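# Decluttering toys: questions we keep getting

**Does the "one in, one out" rule work?**
For a month, maybe. Then a birthday comes along and 10 new things arrive in one afternoon. We'd treat it as a slogan.

**Should I buy matching storage?**
The shops in Prumden would love you to. I priced a full set last July and it came to $215, before lids. Try shoe boxes first.

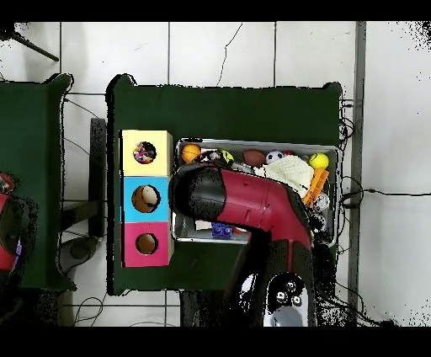
If you still want the matching set after 2 months of shoe boxes, fine - you'll at least know what sizes you need.

**Is toy rotation worth the trouble?**
We doubt most of the claims made for it. Kids do seem pleased to see an old toy again, but that wears off by lunch. Put away what they ignore and skip the calendar. 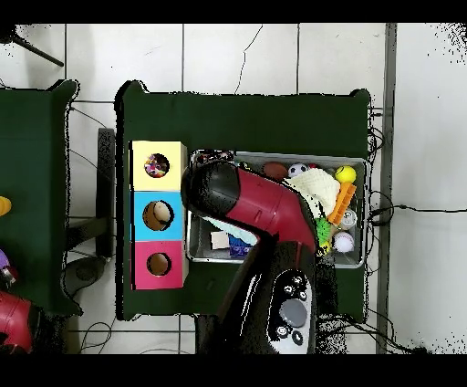
*Three colored boxes and a metal tray of toys.*

**What about the apps that catalog everything?**
I tried one called Tu. Entering 20 toys took longer than cleaning the playroom. Deleted.

**Where can I donate in Odthorpe?**
The Fultard thrift store takes clean toys with all their parts. Soft toys are hit or miss, so call before you drive over.
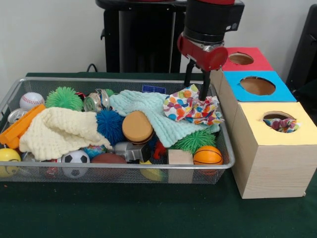

Words and pictures: the site editor | Updated 28/01/2019

**Do children need to help?**
Every book says yes. Ask them about favorites, then do the broken crayons yourself - they will defend every last one.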